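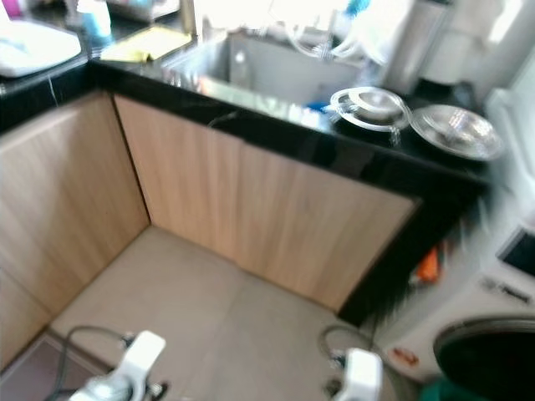
Kitchen run, two arms, sink side of the counter.

Equipment planning for next year, written up as a thread. Numbers are ours, so check them against your own quotes. October 3, 2022.

The job is domestic kitchen work: clearing a worktop, moving dishes to and from a sink, loading a washing machine. Two arms with parallel grippers on a mobile base. One kitchen, hired by the month from Mabula.

Start with the grippers. They are the cheapest part of the arm and the part we replace most. Fornon quoted 1638 per pair, fingers included, cables extra. Our budget has two pairs in service and one on the shelf.

Spare fingertips are a separate line. We go through a set in 9 weeks at the present rate of use. Order them with the grippers, as the carriage costs more than the tips do.

Cables. The standard Fornon lead is long enough for bench work and leaves a loop when the arms are low. We priced a shorter lead and a set of clips. The clips won. 509 for the lot, including strain relief at the wrist. Not ordered yet.

Surfaces matter to the camera budget more than I allowed for in June. Polished black stone, a steel sink and steel dishes next to a bright window is a hard case for depth sensing. If your site looks like that, price the better sensor from the start.

The same goes for clear plastic. Lids and tubs are in every kitchen and our current depth unit returns very little from them. Forholm will lend theirs for a fortnight against a deposit. I have put the deposit in and left the purchase out until we have our own readings.

Exposure is the other half of it. Quick turns of the head give blurred pictures at our present shutter setting. A shorter shutter needs more light. Two LED panels on stands are cheaper than a new camera, so they go in first.

Reach. Measure the floor to the top of the counter, then the floor to the bottom of the washer door. The lift column has to cover both. Vonalora sell two column heights and the short one misses our worktop with a full plate in hand. The tall one adds 9 kg and moves the tipping point, so get the base figures before signing.

Floor: large tiles with thin grout lines give our castors no trouble. Mats do. Budget for softer wheels or take up the mats. We are taking up the mats.

Maintenance. Wafula Mutiso keeps the hours log and his advice was to buy on hours run and ignore calendar months. The wrist bearings are due by hours well before the supplier's yearly visit. I have moved that visit forward and cut the second one.

Things I have left out on purpose: a third arm, a dishwasher-safe gripper cover (no quote under a silly price), and any software licence that bills per seat.

Things I forgot last time and have now put in: insurance while in transit, a spare power supply, a mains extension with its own breaker, cleaning cloths.

Open question for anyone running Vonalora columns: does the tall one hold its height overnight with the power off? The data sheet gives a figure for the short one only.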